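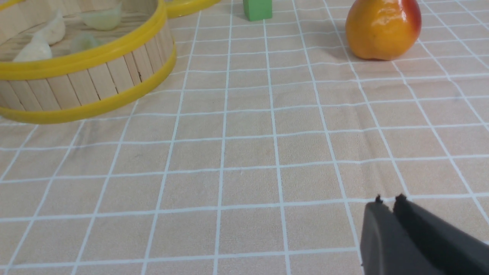

Dumplings in the steamer, two kinds.

5/25/18

I have been meaning to write about steaming for ages, and after the weekend we just had I can't put it off any longer. I love it! I love the smell of it, I love that the windows fog up, I love that a whole dinner can come out of one pot of water and a stack of baskets. If you grew up in a house like mine, steaming meant gray broccoli on a school night, so it took me way too long to come around.

What got me started was a cold spell in February when our oven quit. The repair shop (Eltarent, over on Swanson Street, very nice people, very slow with parts) told us it would be a while, and I had a freezer full of ground pork and a bag of flour. So I made dumplings. The first batch was ugly. The dough was so thick you could have soled a shoe with it, and half of them opened up and emptied themselves into the basket. We ate every one.

Since then I've made them most weeks, and I've gotten a lot better at the dough. For a regular white wrapper I use plain all-purpose flour and hot water, straight off the boil, stirred in with chopsticks until it looks like a shaggy mess you'd want to throw out. Don't throw it out. Cover the bowl, go do something else for 25 minutes, come back and knead it, and it turns smooth and soft as an earlobe. I roll mine thinner at the edges than in the middle so the pleats don't get doughy.

The see-through kind is a different animal. You need wheat starch, and you need some tapioca starch with it, and the water has to be truly boiling or the dough never comes together. It feels strange in your hands, a little like modeling clay, and it dries out fast, so keep it under a damp towel and only pull off what you need. I ruined a lot of it before I figured that out. But when it works you get that chewy, slippery skin, and I could eat those until I fell over.
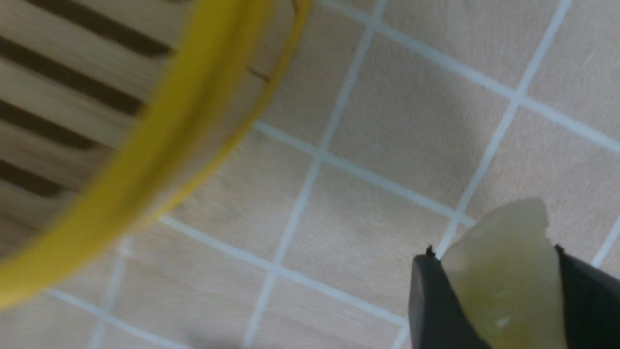

Do you have to line a bamboo steamer?
For dumplings and buns I always would, with a cabbage leaf, a square of parchment with holes poked in it, or at the very least a light brush of oil, so the bottoms don't tear when you lift them out.

Cabbage is my favorite of those by a mile. It takes on all the drippings and you get to eat it at the end with a little vinegar, which is the cook's reward in this house (I don't share it). Lettuce works too but goes to mush if you're cooking anything longer than ten minutes.

Fillings! I go back and forth. Pork and napa cabbage is the one everybody asks for, with ginger and white pepper and a spoon of sesame oil. Salt the cabbage first and squeeze it, hard, harder than you think, until your hands hurt. For the starch dough I like chopped shrimp with bamboo shoots, or else garlic chives and egg. I tried a mushroom one with some dried shiitakes from the Ternadov market and it was so good that I stood at the stove and ate them plain, no sauce, burning my tongue the entire time.

Speaking of sauce, mine is 2 spoons of soy, one of black vinegar, and as much chili crisp as you can take. Add a little sugar if your vinegar is sharp. Mix it before you start cooking so you aren't hunting for the bottle with steam in your face.
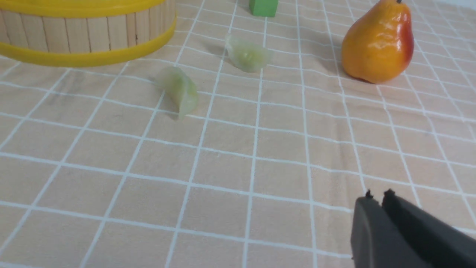

A couple more things I've picked up along the way. Get the water going hard before the food goes on, and keep a kettle hot next to it so you can top up without killing the boil. Leave space between the dumplings, more than looks right, or they'll puff up and glue themselves to each other. Three fingers of water in the pot is plenty. And dry your baskets all the way before you put them in a cabinet. I lost a perfectly good one to mold last spring and I'm still sore over it.

You can steam so much more than dumplings, too. Eggs! Beat them with warm broth, cover the bowl with a plate, low heat, and you get a custard that wobbles when you set it down. Sweet potatoes come out much creamier than they do in the oven. A piece of fish with scallions and ginger is done before the rice is. I even did a sponge cake last month in an old Dokent tin that was my grandmother's, and it came out so tall and soft that I made another one the next day.

Next up I want to try the big fluffy pork buns with the tops that split open. I've read 3 recipes so far and they all disagree on the baking powder, so if you've got one you trust, please leave it in the comments. I have flour and I'm ready to go.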